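Timix Property Services
Interior Finishes and Common Areas: Safety Inspection Checklist
Site: Kudau Building, Trenunton
Inspector: Tamara Nechyporuk
Date of inspection: 21/06/2020
Ratings: S = satisfactory, A = attention required, N/A = not applicable

1. Entrances and Corridors

1.1 Exit routes free of stored items. S
1.2 Exit signs lit and legible from the full length of the corridor. A
Comment: The sign at the north stair flickers. Replace the lamp before the next inspection.
1.3 Floor mats flat, with no curled edges. S
1.4 Clear height under pipework at least 2000 mm. S
1.5 Doors open fully and close without being pushed. A
Comment: The closer on the loading door is slow. It was also noted in April. The work order remains open with Ponce.

2. Wall and Surface Finishes

2.1 Stone cladding checked for movement by hand pressure at each corner. S
2.2 Joints between panels complete, with no missing filler. A
Comment: Filler is missing at two joints beside the elevator. Panels are 2440 mm high and must not be left without support at the upper joint.
2.3 Large flat surfaces cleaned with an approved product only. S
Comment: Acid cleaners are not permitted on marble. The supply closet was checked and none were found.
2.4 Finish types entered in the site register. S
Comment: The register lists brown surfaces and gray veined marble under separate cleaning schedules. 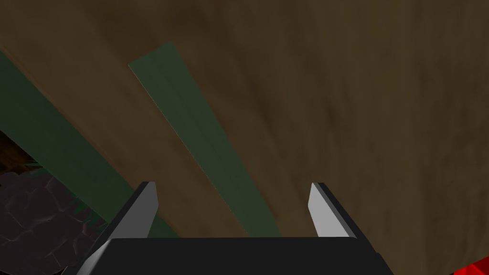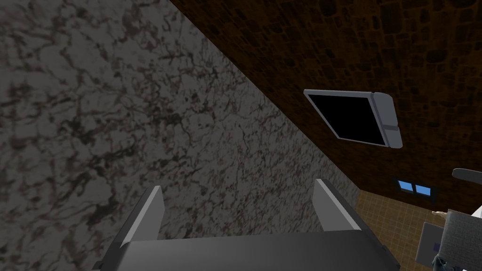
3. Lighting and Electrical

3.1 Emergency lights tested for the full period. S
3.2 Cover plates secure and free of cracks. S
3.3 Replacement lamps match the listed color temperature of 3000 K. A
Comment: Mixed lamps were found in the second-floor corridor. Correct at the next scheduled change.
3.4 Electrical room locked, key signed out in the log. S

4. Stairs and Handrails

4.1 Handrails firm along their full length. S
4.2 Tread edging at least 50 mm wide and securely fixed. S
4.3 Landings free of standing water. N/A
Comment: The exterior stair was closed for repainting and is to be inspected separately.

Items rated A are to be assigned by the building manager and initialed on completion. A copy of this checklist is to be kept in the site office.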